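Been getting the same question in my replies since November, so I'll do one long thread on it. Can a machine do kitchen chores yet? I mean the dull ones. Putting the condiments back. Sorting a cupboard. Wiping a shelf.

Short version: parts of them. Long version follows.

Background for new people. I spent nine years doing pantry and prep work in a hotel kitchen in Aranda, then moved over to writing up trials for Lendeo. I'm no engineer. I look at a task and say whether I'd have hired the thing doing it.

The chore I always ask about is bottles in a bin. You have a divided bin, a mess of sauces, oils and shakers, and everything has to end up standing in the right section. A new kitchen hire gets this in one explanation. It's a good test for a machine too, as it's a real job and it's boring.

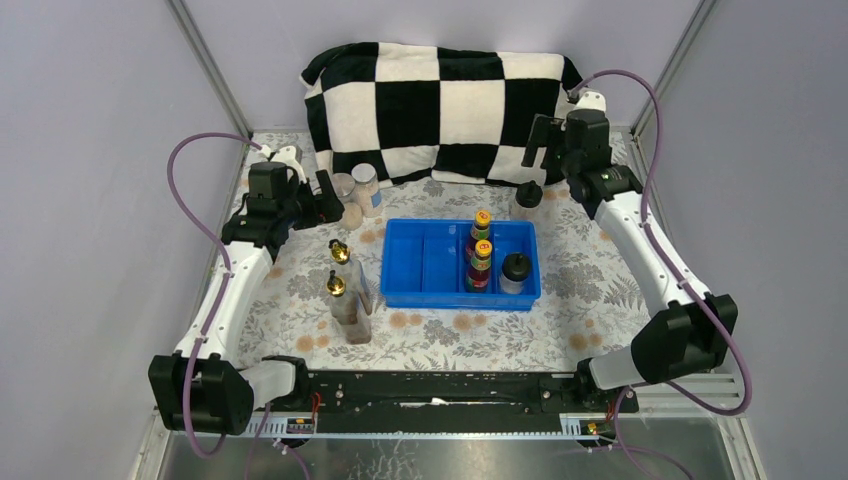 Blue bin, two sauce bottles and a black-lidded container in, the rest still on the table.

Look at how different those items are. Sauce bottles with yellow caps are easy to like. They have a cap you can aim for and a label that isn't see-through. Clear glass on a flower print is another matter. The pattern shows right through it, and a camera has to work out where the bottle stops and the table starts.

I asked Hanna Hrytsenko about this, she does perception work at Prukura. Her answer: "Clear things cost us more hours than heavy things." She said a busy background makes it worse, and that this is the reason to practice on one. Kitchens don't come in plain gray.

Second problem is height. A tall bottle with a pourer in it wants to tip if you hold it too high and drags on the rim if you hold it too low. People adjust for this with their wrist and never think about it. A machine has to learn it or be told.

Third problem is crowding. The first item into an empty bin is simple. The last one has neighbors. Your hand has soft sides and can brush past a jar. A hard finger brushing past a jar is how you get sauce on the floor.

I've watched a lot of this kind of work now. My own log has 2604 attempts in it, all bottles and jars, all kinds of bins. I don't publish the success rate because the setups vary too much for one number to mean anything. Individual picks are much better than they were. Whole jobs, start to finish, are where it still falls apart. 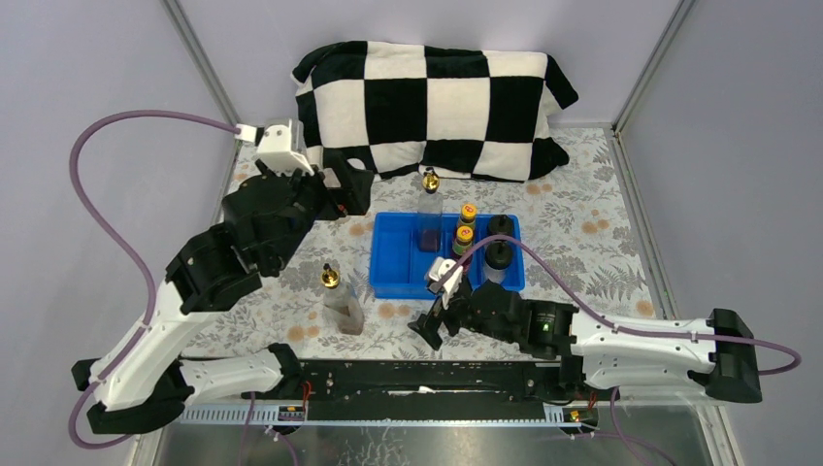
Whole jobs matter because of how a kitchen works. If I have to stand there and fix one bottle in every bin, I haven't saved any time. I've swapped sorting for supervising, and supervising is worse. At least with sorting you can listen to the radio.

Speed is the next thing people ask about. I can restock a bin like this in under 40 seconds and I'm out of practice. A slow machine is fine if it works at 3 am while everybody is asleep. It isn't fine during lunch. So overnight restocking looks closer to me than anything that happens during service.

Same goes for shop floors. Purificación Carrasco runs a small grocery in Stirkport with 800 items on the shelf, and she told me she'd take a slow one tomorrow if it could front the jars after closing. "I don't need it to be fast. I need to not come in to broken glass." Fair.

What about cloth? Someone always asks about laundry. Folding a big blanket is harder than bottles in my opinion, because the thing changes shape every time you touch it. A jar is the same jar all day. I'd put bottles well ahead of blankets on the list of what gets solved for home use.

Two arms or one? For putting things in a bin, one can do it. For opening a lid, or holding the bin steady while you pull out a stuck bottle, you want 2. Most chores have a step like that hiding in them somewhere.

So would I hire it? For a night shift, fixed bin, known bottles, somebody checking in the morning: I'd give it a trial week. For my own kitchen at home, no. My cupboards aren't that organized and I don't own matching bottles.

Replies are open. If you stock shelves or do prep for a living, tell me which task you'd hand over first. I'm collecting these for the next write-up and so far "lids that don't match any container" is winning.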